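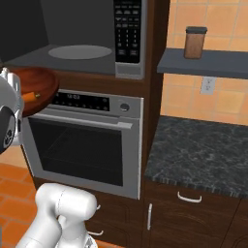 Asley Film Society, Writing Section

Search this site Enter keywords Go

The Second Reel
Posted Friday by Ghada Rawashdeh

Procházka had been told the film would change his life, and he had been told this by a man selling tickets to it.

"It runs 43 minutes," the man said. "Then there's a break, then it runs 43 minutes again."

"The same 43 minutes?"

"People disagree."

Ľudovít Procházka paid anyway. He had reviewed films for the Hiebert paper long enough to distrust any picture that came with instructions. The Rureo had 700 seats and he had his pick of them. He took one on the aisle, near the door.

The film was called Sestis. A woman waited at a railroad station. A train came and she didn't get on. She bought an orange, peeled it, and gave half to a boy who never spoke. Another train came. Procházka wrote "orange" in his notebook, and under it, "so what." The lights went up.

In the lobby two students were arguing about the boy. One said he was the woman's son. The other said he was dead. Procházka, who thought he was probably the director's nephew, bought a coffee and nearly went home.

The second half started with the same station and the same bench. He watched the clock over the platform, hoping to catch them out. It read twenty past four, as it had before. The woman bought the orange. She peeled it and ate the whole thing herself, looking straight at the place where the boy should have been.

He flipped back through his notebook. "Orange," it said. "So what." Nothing about a boy.

"Was there a kid?" he asked the ticket man on the way out.

"In the film?"

"In the first part. On the bench."

The man was stacking coins. "I only sell the tickets," he said. "You want one for the eight o'clock?"

Procházka told him it was a cheap trick, two prints and a pair of scissors, and that he would say so in 378 words by Monday. Then he asked how much.

Contact the section | © Asley Film Society | Back to top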